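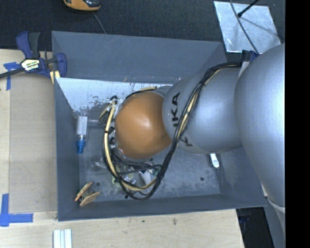 **Which gripper should I start with for mixed small stuff in a bin?**

Start with suction. I've run 487 picks on the Ovside cup and the same number on the Grovbridge two-finger, and for a first setup the cup is just easier to live with. Fewer settings, fewer weird approach angles, and you can get picking on a Sunday afternoon!

**So when do the fingers win?**

Anything crumpled, holey or floppy. Thin plastic wrap drives my cup nuts (it seals, it leaks, it seals again), and wooden bits with a gap in the middle aren't much better. Little capped bottles I'd happily give to either one.

**Do you clamp your bin?**

Always! I use a bar clamp on a corner edge of the bin. I skipped it for my first 50 picks and had to throw the whole batch out, because the bin had crept and my numbers were junk.

**What about the cables?**

Leave a loop near the wrist, bigger than you think you need, and tie the bundle every so often along the arm. Mine runs on the outside. It's ugly and I can get at everything, so it's staying that way. Do check the loop with the arm way down low, that's where I've snagged it.

**Which controller are you on?**

The Arenby. I tried the Opoku for a couple of weeks and liked the screens a lot more, but it kept making me re-teach the home position after every restart. If they fix that I'd switch back tomorrow.

**Can I use your pick settings?**

Sure, grab them, but slow everything down for the first run. Your bin depth won't match mine, and the floor is where I've bent 2 cups so far.

**Will you test the soft fingers?**

They're on order. I'm hoping for March.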